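검색어를 입력하세요 검색 전체메뉴
분류: 강의자료 > 스포츠과학 > 축구 경기분석

축구 경기분석론 강의노트 7: 세트피스 수비의 구조와 평가

1. 범위

본 노트는 코너킥과 측면 프리킥 상황의 수비 조직을 다룬다. 페널티킥과 직접 슈팅 거리의 프리킥은 8강에서 별도로 취급한다. 용어는 3강의 정의를 따르며, '세트피스 국면'은 킥 시점부터 수비 팀이 공을 페널티 지역 밖으로 내보낸 뒤 10초가 경과할 때까지로 한다. 이 구간에 발생한 2차 슈팅은 모두 해당 세트피스에 귀속시킨다.

2. 수비 방식의 분류

2.1 대인 방어
수비수 각자가 지정된 공격수를 추적한다. 책임 소재가 명확하고 신장 차이를 사전에 조정할 수 있다. 약점은 스크린이다. 공격수 두 명이 교차 이동하면 뒤따르는 수비수의 경로가 막히고, 첫 두 걸음에서 발생한 지연은 공중 경합까지 회복되지 않는 경우가 많다.

2.2 지역 방어
골 에어리어를 기준으로 수비수를 배치하고 각자 담당 구역에 떨어지는 공을 처리한다. 스크린의 영향은 작으나 정지 상태에서 도약하게 되므로, 달려 들어오는 공격수에 비해 도약 높이에서 불리하다. 구역 경계에 떨어지는 공의 우선권은 훈련 단계에서 정해 두어야 한다.

2.3 혼합 방어
가까운 포스트와 골 에어리어 중앙은 지역으로, 공중 경합 능력이 높은 상대 선수는 대인으로 막는다. 본 강의의 사례 자료에서는 이 방식이 가장 자주 나타난다.

3. 사례 자료

가상의 수치 예제를 쓰지 않고 지역 리그 기록을 사용한다. 표본은 Flerkstead와 Cevmont 두 팀이 한 시즌 동안 수비한 코너킥 530회이다. 이 가운데 짧은 코너킥과 기록 누락 건을 제외한 384회를 분석 대상으로 하였고, 세트피스 국면 내 실점은 19회였다. 분석 대상 기준 실점률은 4.9%이다.

제외 기준은 결과에 영향을 준다. 짧은 코너킥을 포함하면 분모가 늘어나 실점률이 낮아 보인다. 서로 다른 보고서의 수치를 비교할 때는 분모의 정의부터 확인할 것. 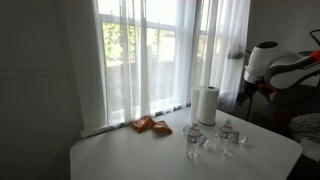
4. 기록 절차

(1) 킥 직전 정지 화면에서 수비수 전원의 위치를 기록한다. 골키퍼는 별도 항목에 적는다.
(2) 각 수비수를 대인, 지역, 전방 대기 중 하나로 분류한다. 판단이 어려우면 '미상'으로 두고 추정하지 않는다.
(3) 공의 궤적을 안쪽 회전, 바깥쪽 회전, 직선으로 구분한다.
(4) 최초 접촉자와 접촉 구역을 기록한다. 구역 번호는 Meredith 구역도(부록 A)를 따른다.
(5) 2차 공의 소유 팀과 국면 종료 시점을 기록한다.

두 명이 독립적으로 기록한 후 일치도를 산출한다. 일치도가 낮은 항목은 대체로 (2)이며, 킥 직전에 수비수가 위치를 바꾸는 경우가 주된 원인이다. 이때는 킥 시점의 위치를 기준으로 한다.

5. 골키퍼의 위치

골키퍼의 기본 위치는 골라인 중앙에서 반 걸음 앞이다. 안쪽 회전 킥에서는 라인 쪽으로 물러서고, 바깥쪽 회전 킥에서는 전진할 여지가 있다. 상대가 골키퍼 앞에 선수를 세우는 경우 수비수 한 명을 붙여 이동 경로를 확보하는 방법이 쓰이지만, 골 에어리어 안의 밀집도가 높아져 시야가 제한된다. 두 효과의 크기를 분리하여 측정한 자료는 본 표본에 없다.

6. 해석상의 유의점

실점은 빈도가 낮은 사건이므로 한 시즌의 실점률만으로 수비 방식의 우열을 판정할 수 없다. 최초 접촉 비율과 허용 슈팅 수를 함께 제시한다. 또한 수비 방식은 상대에 따라 선택되므로 무작위 배정이 아니다. 장신 선수가 많은 팀을 상대로 혼합 방어를 택했다면, 그 결과에는 상대의 특성이 섞여 있다.

과제: Starnmont 경기 기록지에서 코너킥 수비 장면을 골라 4절의 절차에 따라 기록하고, '미상' 처리 건의 사유를 별지에 적어 제출할 것. 부록 A의 구역도는 축척이 맞지 않으므로 거리 측정에는 사용하지 않는다.

태그: 세트피스, 코너킥, 지역방어, 대인방어, 경기기록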